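Handing over a cloth with two hand-held grippers: a worksheet from the Munham Robotics Club

Level: you have already picked up a sock and felt clever about it
Time: one evening, 4 if you argue

This is the second of our pages on recording demonstrations for Bravo, the club arm. The first covered picking up and putting down. If you skipped it, go back and do it, because everything below assumes you can close a gripper on a rag without also closing it on your sleeve.

The task sounds like nothing. One person holds a cloth in a gripper, the other person takes hold of the far end in a second gripper, and between you the cloth is pulled out straight and laid down. Toddlers manage it with their hands. Our first session produced 16 recordings, of which 5 were any use, and one of the 5 is mostly a discussion of whose turn it was.

What you need

Two hand-held grippers, charged, with enough free space on their cards.
A thin cloth in a colour that doesn't match whatever is under it.
Tissues or paper, for warming up.
A bed or a large table. A bed is better. Dropped things stay put and your knees will thank you.
A partner who can follow instructions, or at least hear them.

Before you start

Wipe the lenses. Fingerprints look like fog, and you won't notice until you are home. Check that both clocks agree. The two recordings are lined up afterwards by time, and a gripper that thinks it is still January will be ignored by the software without a word of explanation.

Decide who is left and who is right, and stay that way all evening. We put this in bold on the whiteboard at Restholm and people still swapped after the tea break.

Step 1. Warm up with paper

Pinch a tissue in one gripper and offer it to the other. Bring the fingers together tip to tip, slowly, and let the second pair close before the first pair opens. Do it until neither of you is laughing. Paper is unforgiving in a useful way: it tears if you tug, so you learn not to.

Step 2. Take the first corner

Switch to the cloth. Close the fingers on a gathered bit of fabric, well in from the hem. A hem caught by its last few threads will slide out the moment your partner pulls, and you will both blame the gripper.

Step 3. Take the other end

The second person comes in from above and to the side, so that neither gripper blocks the other's view. Say "got it" out loud when the fingers are shut. Nodding does not count. You are both looking at the cloth.

Step 4. Draw it out

Move apart until the cloth is straight, then stop. You want it taut. If it twangs you have gone too far. Hold still for a breath before the next move, as the pause makes a clean place to cut the recording later.

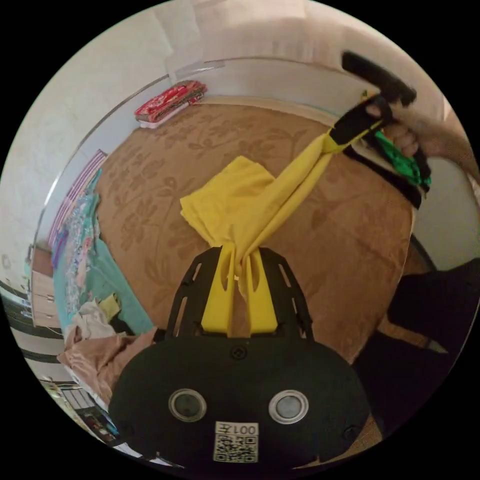
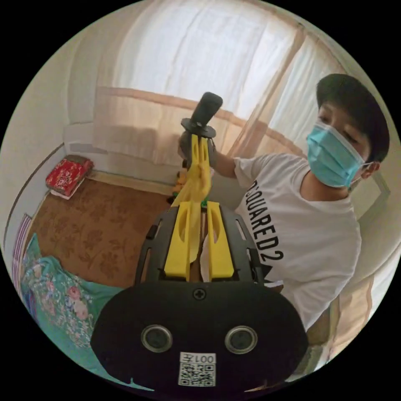
Two grippers in play each time, cloth in the first picture and the warm-up stage in the second.

Step 5. Lay it down

Lower both ends together. The far edge should touch first, then the near one. Open the fingers fully before you lift away, or the cloth will come with you like a loyal dog.

Step 6. Reset, and don't tidy

Scrunch the cloth up and drop it somewhere slightly different. There is a strong temptation to place it neatly in the same spot, and the arm will learn that cloths live in exactly that spot and nowhere else. Bravo spent most of a Wednesday reaching confidently for a cloth that was a hand's width to the left.

Things that go wrong

The cloth slips on every pull. Grip deeper, and check the fingers are closing squarely. A loose screw in the bracket will do this.

The two recordings won't line up. Clocks. It is always the clocks. Tap the two sets of fingers together once at the start of each take so you have something to match by eye.

The movement looks jerky on playback. You were rushing. Go at half the speed you think is sensible.

One file is enormous. Somebody forgot to press stop and recorded the bus ride.

How many takes to bring in

For the Stunendale open day we had 306 good takes and the arm could straighten a cloth nearly every time, provided the cloth was in a cooperative mood. Bring in whatever you have, sorted into good, bad and "ask". Please keep the bad ones. We use them for teaching, and for morale.

Can I practise on my own if my partner drops out?

You can practise half of it. Clip one end of the cloth to the back of a chair and work on the approach, the grip and the draw, one gripper at a time. Label those takes "solo" and keep them in a separate folder, as a chair never gives way the way a person does and the arm will pick up bad manners from it. The full handover needs two people, so swap your slot on the sign-up sheet.

Next page: folding in half. Bring a second cloth and some patience.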